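Sunee Luangrath
May 26, 2024

Pillow care thread. I get the same five questions every time I mention washing pillows, so the answers are going in one place.

1/ Check the fill before anything else. Polyester and most down can go in the machine. Solid foam can't. Agitation tears it and the core holds water for days. Foam gets a vacuum and a damp cloth on the outside.

2/ Wash 2 at a time, upright against the drum, one on each side. A single pillow throws the balance off and the machine will keep stopping to redistribute the load.

3/ Warm water, gentle cycle, half the detergent you would use for towels. Add a second rinse. Residue makes the fill clump and it attracts dirt faster.

4/ Spin speed: I stop at 800 rpm. Higher than that and my older polyester ones came out twisted. The Jekelach pair survived a faster spin in January, but the seams puckered.

5/ Drying takes longer than the wash. Low heat, and pull them out every 33 minutes to break up lumps by hand. The shell dries first. Squeeze the middle and hold for a few seconds. If it feels cool, put it back.

6/ White cotton cases: wash separately from anything printed, at least for the first few washes. I have one case from Thongsuk with a faint yellow cast that no amount of oxygen bleach has shifted.

7/ Printed pieces go inside out, cold, no softener. Lettering fails before the color does, usually along a fold. Small novelty pillows often have no zipper, so the whole thing has to go in. Use a mesh bag.

8/ Making the bed: big pillow flat, small pillow on top, blanket to one side until the rest is straight. Cotton creases as soon as you lean on it. Smooth from the center out, with a flat palm, and leave the corners for the end.

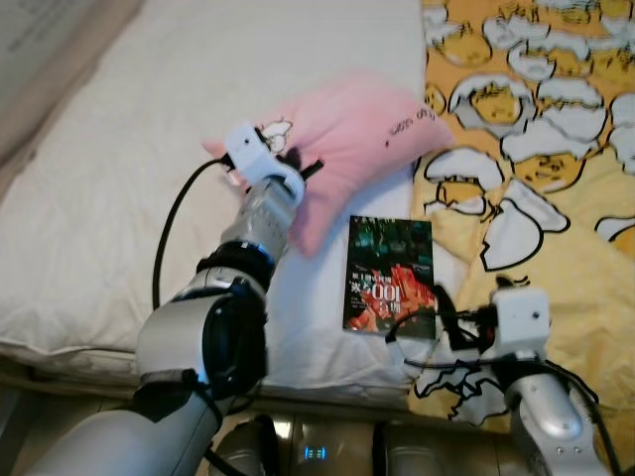
9/ Decorative pillows come off at night. They go on a chair or a shelf, not the floor. Mine get washed every other month and the cases under them weekly.

10/ Replacement test for polyester: fold in half, let go. If it stays folded, the fill is done. Down gets the same test after a good shake.

11/ Someone asked about thread count. My everyday cases are 100% cotton percale from Ristari and I never looked up the number. They wrinkle. I don't iron them.

12/ Protectors next week, including the Cloltisden one with the zipper that sticks.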